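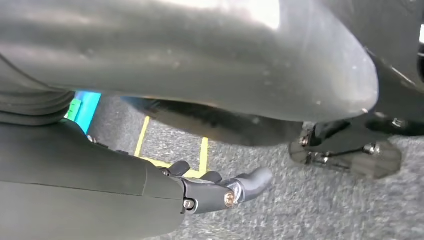 Notes pour l'intervention « La poussière au ras du sol », journée technique entretien des locaux, Drornside, 2019-05-30

Durée prévue : vingt minutes, plus les questions. Parler lentement, la salle est grande et le micro sature.

Ouverture

Bonjour à tous. Je travaille chez Perkance, à l'entretien des bureaux et des salles de réunion. On m'a demandé de parler de moquette. Je vais surtout parler de ce qui est posé dessus : pieds de fauteuils, socles, bas de meubles, tout ce qui se trouve entre le sol et la hauteur du genou.

Demander à la salle qui nettoie des bureaux moquettés. Attendre les mains.

Demander ensuite qui a une ligne « piètements » dans sa fiche de poste. L'an dernier à Fagerlund, personne n'avait levé la main. Si quelqu'un la lève, lui demander comment c'est rédigé et noter la réponse.

Premier point : les surfaces sombres et mates

Le mobilier de bureau est souvent gris foncé ou noir dans sa partie basse. Sur une surface mate et foncée, la poussière fait des petits points clairs. Sur du gris clair, la même quantité ne se remarque pas. Le client voit donc d'abord les pièces sombres, surtout les formes arrondies qui prennent la lumière par le dessus.

Il faut distinguer deux choses que le client confond :
la poussière, qui part au chiffon ;
les traces de frottement, qui restent. Elles se trouvent surtout aux extrémités, là où passent les chaussures et la tête de l'aspirateur.

Dire clairement que l'essuyage n'enlève pas une éraflure. Chez Zistport, on a passé trois semaines à échanger des courriels avec le client au sujet de socles « mal nettoyés ». Les socles étaient propres. Ils étaient rayés. Britt-Marie Haugland est allée sur place avec un chiffon blanc, elle l'a passé devant le responsable du site, et le dossier a été clos le jour même. Depuis, on fait l'état des lieux du mobilier au début du contrat, éraflures comprises.

(Ne pas donner le nom du responsable.)

Deuxième point : le dessous

Sous un piètement ou un socle bas, il y a une bande d'ombre. L'agent debout ne la voit pas. Le client non plus, sauf le jour où il ramasse un stylo.

La tête d'aspirateur standard ne passe pas partout. Ce qu'on fait :
suceur plat le long du bord, des deux côtés ;
chiffon microfibre à peine humide sur le dessus et l'extrémité ;
on déplace le fauteuil s'il roule, on ne soulève jamais un meuble seul.

Pour les pièces à rainures ou à soufflets, pinceau à poils souples d'abord, aspirateur ensuite. Le chiffon pousse la saleté au fond des rainures. Pas de spray, le produit coule et la poussière colle.

Montrer le pinceau. Le faire passer dans les rangs. Le récupérer !

Troisième point : la moquette elle-même

Moquette rase, grise, mouchetée. On en trouve presque partout dans les bureaux que nous entretenons. Les fibres claires et foncées mélangées cachent les miettes et les peluches. C'est confortable pour l'occupant, moins pour nous, parce qu'on ne peut pas contrôler à l'œil depuis la porte.

Sølve Torvik, qui forme nos nouveaux agents, leur demande de s'accroupir et de regarder à contre-jour, lampe posée au sol. Je l'ai essayé et je le recommande. On voit tout de suite le liseré non aspiré au pied des meubles. Il fait la largeur de ce que la tête n'a pas pu atteindre.

Ne pas aspirer plus fort, aspirer plus lentement. Sur du poil ras, deux passages lents croisés suffisent en entretien courant.

Si du produit de vitre ou de dépoussiérage tombe sur la moquette, tamponner tout de suite à l'eau claire. Un résidu de produit attire la saleté, et la tache apparaît quelques semaines plus tard sans que personne ne fasse le lien.

Les chiffres

En février, nous avons relevé l'état des piètements dans les bâtiments suivis par l'agence. 3721 postes de travail contrôlés. Je n'ai pas de graphique.

Résultat utile pour vous : quand la ligne « bas de mobilier » figure sur la fiche de poste, il faut en moyenne 7 secondes de plus par poste. Quand elle n'y figure pas, le travail n'est pas fait, et on le rattrape en remise en état, ce qui coûte nettement plus cher. Le rattrapage prend presque 3 minutes par poste, déplacement du fauteuil compris.

Si on me demande le détail par bâtiment : je ne peux pas le donner, les clients n'ont pas tous donné leur accord. Proposer d'envoyer la grille de relevé vierge.

Fréquence conseillée

Dessus des piètements et des socles : une fois par semaine dans les bureaux occupés, deux fois dans les salles de réunion.
Dessous et bordures au suceur plat : tous les quinze jours.
Rainures et soufflets : une fois par mois.
Moquette, extraction complète : deux fois par an, mobilier déplacé.

Préciser que ce sont nos fréquences et qu'un site proche d'un chantier ou d'un parking en terre demandera davantage. Fagerlund est passé à un rythme hebdomadaire pour les bordures pendant les travaux de la cour.

Matériel

Lire la liste, elle est courte. Suceur plat long, pinceau souple de 40 mm, microfibres d'une couleur réservée au bas de mobilier, lampe de poche, genouillères.

Insister sur les genouillères. Trois agents de l'équipe de Drornside les refusaient au départ, deux les portent maintenant tous les jours. Si l'employeur veut que le travail soit fait au ras du sol, c'est à lui de les fournir.

Couleur réservée : un chiffon qui a touché un pied de fauteuil ne remonte pas sur un bureau. Le répéter deux fois, c'est la faute qu'on relève le plus souvent en contrôle.

Si le temps manque

Sauter la partie sur l'extraction. Garder la lampe, le chiffon blanc et les genouillères.

Questions probables

« Faut-il un antistatique ? » Sur les pièces mates, nous avons arrêté. Il laisse un voile visible sous un éclairage rasant.

« Et l'aspirateur dorsal ? » Très bien pour les bordures, fatigant au-delà d'une heure. Sølve peut répondre s'il est dans la salle.

« Qui paie les éraflures ? » Renvoyer à l'état des lieux d'entrée. Ne pas s'engager sur le reste, voir avec Britt-Marie pour tout ce qui est contractuel.

Laisser les fiches vierges sur la table près de la porte. Penser au pinceau.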